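## 4. Trying the Luvholm kit on a drive swap

I'll say straight away that I came to the Luvholm disassembly kit a bit grumpy. We'd already had one "plug in and go" package from Ekpo and spent most of March arguing with its drivers. Still, the job we care about is getting hard drives in and out of old desktop towers, and Luvholm lists that very task on its box, so in it went (along with all 80 pages of the manual, which Yasir read and I didn't). Figure 3 has the drive in its blue caddy, held over the bays with the tower on its side.

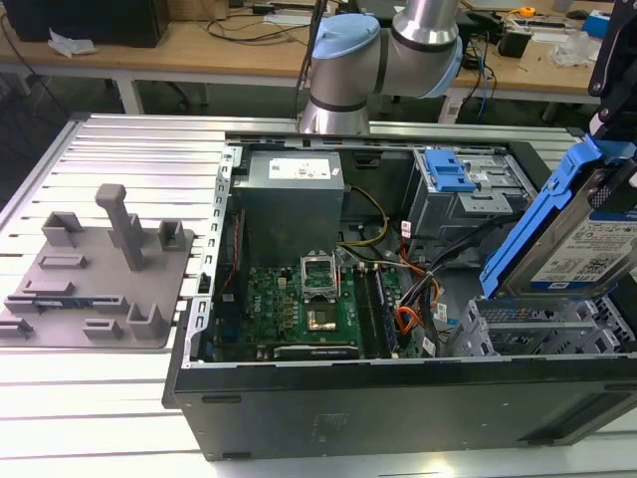 **Wajid Arain**
*Bench lead, Gekley Repair Automation*

**Figure 3.** Drive, caddy and gripper at the open tower.

What you get for your money is the gripper, a wrist camera, the fixture plate files and a year of the planning software. The arm is your own problem. We paid 1860 for the lot, against 3000 for the Wirno bundle, and I'd call that fair for a small shop like ours. You print the plate yourself, and ours came out fine on the second go!

The caddy is the awkward bit, really. Its arms are springy plastic and they wrap along the edge of the drive, so a tight grip bends them and a soft one lets the whole thing swing. The default grip setting was far too keen for my liking. Khurram turned it down in small steps until he was happy, then saved it as a preset, and we used that for everything reported in Section 5.

I was more taken with the wrist camera than I'd expected to be. The fixed view is lovely for seeing where the arm is, but it's not much help once the drive tips over and you want to know which way the connector's pointing. From the wrist you get the gold pins and the green board of the drive quite plainly (Figure 4), though the gripper does hog nearly half the view, and I'd like Luvholm to shift the mount up a touch.

**Figure 4.** Wrist view, with the caddy tilted.
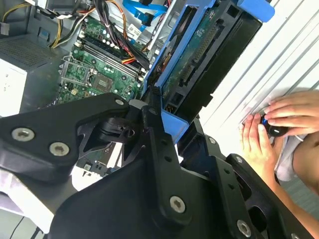 ### 4.1 Setting up and support

Gyu-bin So did the calibration with me and it took 2 tries, the first one spoilt by my bumping the table. Support answered by email the same afternoon, which was nice, and they sent a corrected plate file too.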